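Sleeping on a mattress on the floor during a race weekend, and how to set the alarm for qualifying

Posted in: Motorsport – Travel and Race Weekends

Riaan Naidoo
Hello to everybody. I have a ticket for the touring car round at Uston in September, my first time at this circuit. My seat is in Stand 4, row 17. The programme says that there is a "reset" of the points after qualifying for the top group, and I do not understand how it works. If a driver has 242 points before the weekend, does he lose all of them? My brother follows Dvořáček and he is worried that the lead will disappear.
Second thing: I will stay with friends in Prulia and sleep on a mattress on the floor. Is it too far to drive on Sunday morning and still see the warm-up? I would like to avoid paying for the circuit campsite if possible. Thank you in advance.

Kristaps Vanags
Hello Riaan. I was at Uston two times, so I will try to answer both things.
The reset is only for the drivers who are in the final group. They do not lose the season, but the points are made equal before the last races, and then each driver receives back a small bonus for his wins. So the 242 points are not carried over as they are. Dvořáček has won more races than the others in the group, so he should still start in front, only with a smaller gap. The drivers outside the group keep their normal points and fight for the lower places in the table.
About the sleeping. I also stayed in Prulia and slept on the floor, and for two nights it was fine for my back.

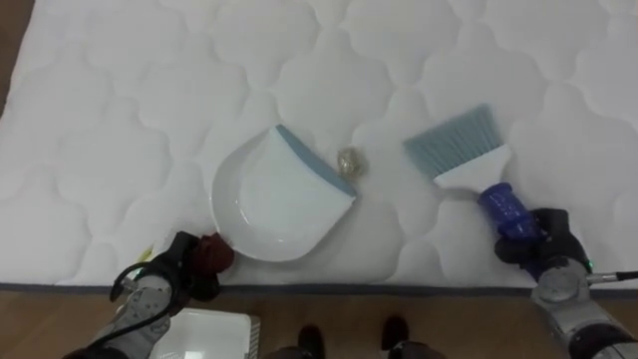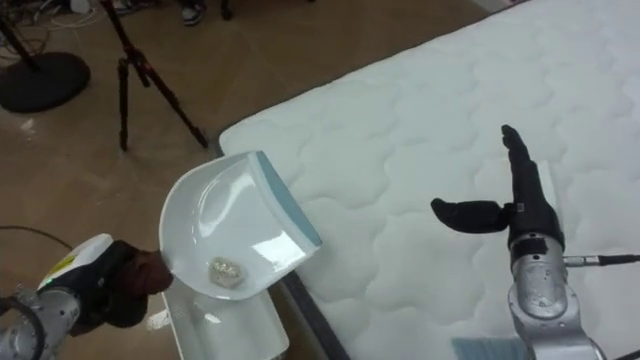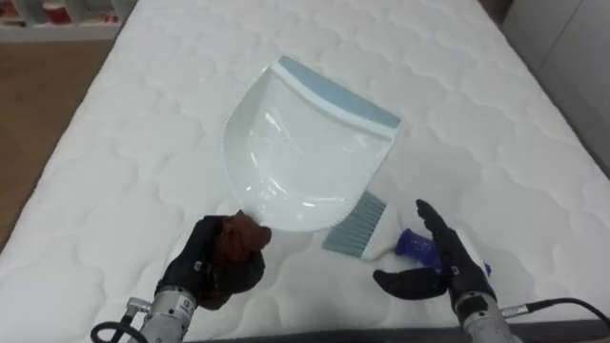

White quilted mattress, with the dustpan

The road from Prulia is good until the roundabout before the circuit. After this it becomes slow on Sunday, because all cars go to the same gate. I left at half past six and I was in my seat before the warm-up. If you leave at eight, you will probably hear the engines from the car park – I made this mistake the first year. Use the north gate if your ticket permits it. From there you walk behind the paddock, and Stand 4 is on the left side after the bridge.
Row 17 is high enough to see over the fence. You will see the braking into the first corner and the pit exit, but the start lights are hidden by the footbridge. Please take something for your ears.

starberg_fan
campsite is better, you can hear the cars from your tent. also dvořáček will not win, sorry to your brother

Riaan Naidoo
Thank you Kristaps, now the points are clear to me. I will leave at six to be safe. My ticket says north gate, so this is good.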